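Drawing at the Prerevano Foundation begins with ordinary things. Since February, the foundation's education department has placed 30 portable drawing kits in schools across the Drolotholm district, where many classrooms have no dedicated art room. Each kit holds charcoal, paper and a folding board, and is lent for one term.

The program was designed by Birsen Uysal, a printmaker who taught in secondary schools before joining the foundation. Its guiding principle is that pupils should learn to look closely before they are asked to invent. Teachers attend 2 training sessions at the Saraç Gallery and receive a printed handbook.

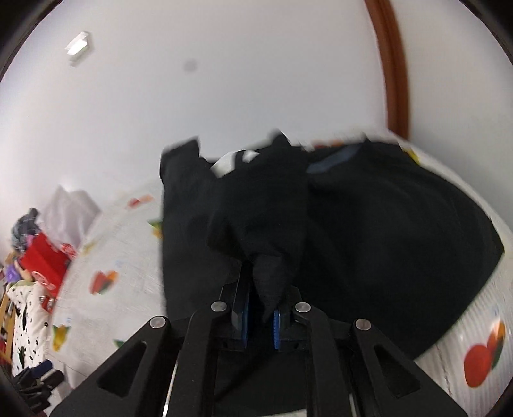
Fabric studies form the second unit of the handbook and are generally the most demanding. Pupils work in charcoal only, building tone slowly from the lightest areas. Dark clothing is recommended for older groups: a black garment lying crumpled on a bed, with a patch of white showing through its folds, asks for the full range from bare paper to the deepest mark. Younger pupils begin with a plain pale cloth.

By the end of the first term, 1,781 drawings had been submitted to the foundation. A selection of 100 will be shown at Ziltell Hall, and schools may apply for the next round of loans through the education department.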